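# Jatwood folding workbench: seven months in

I bought the Jatwood in February to replace a pair of trestles and an old door. The door had served for years, but it bowed in the middle and took up the whole side of the garage whether I was using it or not. I wanted something I could fold flat against the wall, and I wanted to be able to clamp to it properly. I paid £154, delivered, with the two plastic bench dogs included and the side tray extra.

The other two I looked at were the Brilton Compact and the larger of the two Skavura benches. More on those further down.

## What arrives

One long carton, heavier than it looks. The legs come already fixed to the underside of the frame and the top is in two halves that you bolt on yourself. There are sixteen bolts and a hex key, and the instructions are a single folded sheet of drawings with no words. I ignored the hex key and used my own, as the supplied one had a rounded end before I started.

Assembly took me an hour. Most of that went on one bolt hole that didn't line up with its threaded insert. I had to slacken everything else on that side, get the awkward one started, then go round again. If you do the same, leave all the bolts finger tight until the last one is in.

The top is 60 cm deep when both halves are closed together. With the front half wound out you gain a fair bit more, but there's a gap down the middle that small things fall through.

## In use

Height first. It stands a little lower than my kitchen worktop, and for sawing and planing I like that. For fiddly work I sit on a stool. There is no height adjustment apart from the screw feet, which give enough movement to deal with a sloping floor and no more. My garage floor runs down towards the door and I have the two front feet wound nearly all the way out. They have stayed put.

It is steady enough for hand sawing. Planing along the length is fine. Planing across it makes the whole thing creep, and I end up with one foot on the bottom rail. A bench this light was always going to do that. I put a bag of sand on the rail for heavier jobs and that cures most of it.

The vice action is the best part. Two handles, one each end, and you can wind them separately, so it will hold a tapered piece without complaint. The jaws meet squarely along the full length. I checked with a steel rule when it was new and again last week, and I still can't get a sheet of paper through anywhere except at the far left, where I chipped the edge myself with a chisel.

The bench dogs are poor. They are a loose fit in the holes and tip backwards under any pressure. I swapped them for a set of four metal ones from Bodin, which fit tightly and cost more than I would like to admit for four small pegs. Jatwood should either make better ones or leave them out and knock a few pounds off.

The top itself has held up. I gave it two coats of oil before using it and another in the summer. Glue scrapes off. A mug of tea left a ring that sanded out.

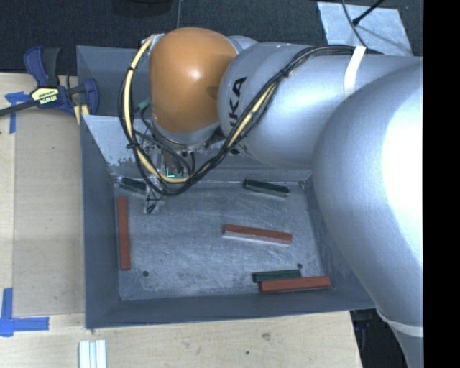

## Folding and storage

You lift the front edge, kick the brace upwards, and the legs come together. It needs two hands and a foot. The first few times I trapped my glove in the hinge, so keep your hands on the outside of the frame.

Folded, it hangs on two large hooks screwed into the wall, and it clears the car wing mirror with a few centimetres to spare. The maker sells its own wall bracket. I haven't tried it. Ordinary ladder hooks do the job.

Wind the jaws fully closed before you fold it. If they're open even slightly the front half swings down and the handle catches on the leg. It took me a while to work out why it would fold easily one day and jam the next.

There is a carry strap, sewn in a loop, which goes round the closed legs. It's too short. I use a length of rope.

## The side tray

The tray clips on to either end and is meant to hold tools while you work. It's pressed steel, shallow, and it rattles. The clips are strong but they cover the vice handle on whichever side you fit it, so you have to take the tray off to wind that end in or out. I used it for a fortnight and now it lives under the bench with offcuts in it. Don't bother.

## The other two

The Brilton Compact is cheaper and folds smaller. I used one at a relative's house for a weekend, putting up shelves. It's all right for holding a board while you cut the end off it. The jaws are short and the legs splay out far enough that I kept tripping over them. If you only get a bench out twice a year it would do.

The larger Skavura was £318 when I was looking. It has a thicker top, proper metal dogs and a drawer. It also weighs so much that I couldn't see myself hanging it on a wall every evening, and it doesn't fold flat in any case, as the drawer has to come out first. For somebody with a spare corner and no car to work round, I think it's the better bench.

## Faults so far

One of the rubber feet split in May. I wrote to Jatwood and got a replacement pair in the post nine days later without having to send anything back.

The paint on the frame chips easily. There is bare metal along the bottom rail where my boot goes, with a bit of surface rust starting. I'll rub it down and touch it up before winter.

The right-hand vice screw had begun to squeak. A little dry lubricant sorted it. Don't use oil, it collects sawdust and turns to paste.

## Would I buy it again

Yes, at the price I paid. I'd skip the tray and put the money towards better dogs from the start. For furniture making with a lot of heavy planing I would look elsewhere, but for repairs, boxes, shelves and the odd door it does what I need and then goes back on the wall.

Four out of five. It loses one for the dogs and the strap.

*Posted September 19, 2020. I'll add a note at the bottom if anything breaks.*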